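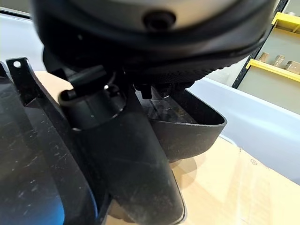
My aunt's funeral plan came in a glossy folder, 80 pages of it, and I have now read the whole thing twice. She bought it years ago from an outfit called Trovosari because she didn't want to leave anyone with a bill. Good for her. But the plan covers "standard professional services," and it took me 3 phone calls to find out that this leaves out the death notice, the extra copies of the certificate and the drive from Vatdale. Give me something like that round black housing with the gray disc and a bolt or screw head near the top of it - at least there I can see where the screwdriver might go. With the folder I couldn't find a way in.

The notice was the part that got me. The paper wanted $141 for 4 lines, and the funeral home offered to write it for us, for a fee. I read a few of their samples. Everyone passed peacefully, everyone loved the outdoors. My aunt hated the outdoors. She liked crossword puzzles, cold coffee and arguing with the radio, so I wrote that and sent it in myself. They printed it with one typo.

I'm told there is a newer plan, Ploten, that "includes everything." Maybe it does. I asked for the price list in writing and I'm still waiting. If your parents have one of these folders in a drawer, ask to read it while they can still tell you what they thought they were buying.

Posted Jul 11, 2021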